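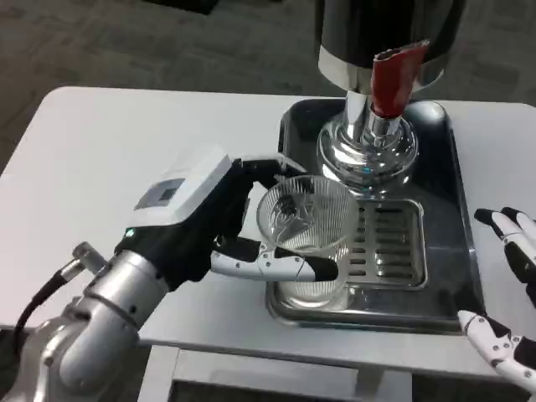 I've been put in charge of the drinks corner this month, which mostly means I've been drinking far too much coffee and calling it research! Regulars at Bosbridge will know we've gone through a fair few ways of keeping everyone topped up, from the big urn (heavy, grumpy, always lukewarm by eleven) to the jars of instant that set like concrete over the summer. So it's been lovely to have a proper machine on the white table, and I'm already rather fond of it.

The thing I get asked about most is the glasses. They're the clear ribbed ones, and we bought 84 of them from Priliris in August, at 50p each, after the old mugs had chipped their way down to 8 good ones. I was the one who argued for glass (sorry to the mug loyalists) and I stand by it. Coffee looks so much nicer when you can see it, and the ridges give you something to hold on to.

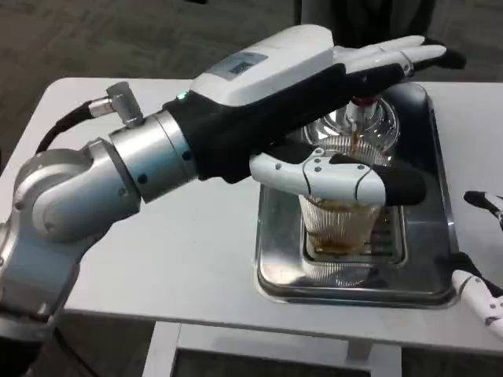 I drink mine black, but plenty of you like a long, weak one or would sooner have something that isn't coffee at all, and the short tumblers are just right for that. A small one before the afternoon session is plenty for me. If you bring your own cold tea in a bottle, pour it over the tray please, and go slowly. The tabletop shows every drip and I'm the one with the cloth.

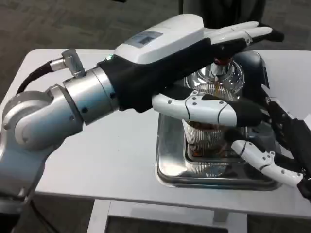 A few house rules

Put your glass on the metal tray, right under the spout, before you start anything. Wait for the last drops before you take it away (I never do, and I have the stained cuffs to prove it). Rinse your glass and leave it upside down on the rack by the sink. 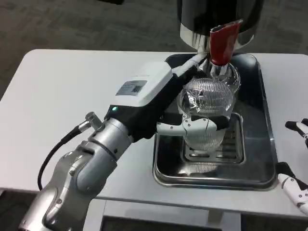
The tray lifts out for washing and I'd love a hand with that at the end of the day, even if it's only a quick wipe. We're on the Mastix dark roast until the bag runs out, then I'll open the Xaba, a bit softer and, to my mind, better with milk. Tell me which you prefer! There's a sheet pinned up next to the fridge with two columns and a pencil on a string.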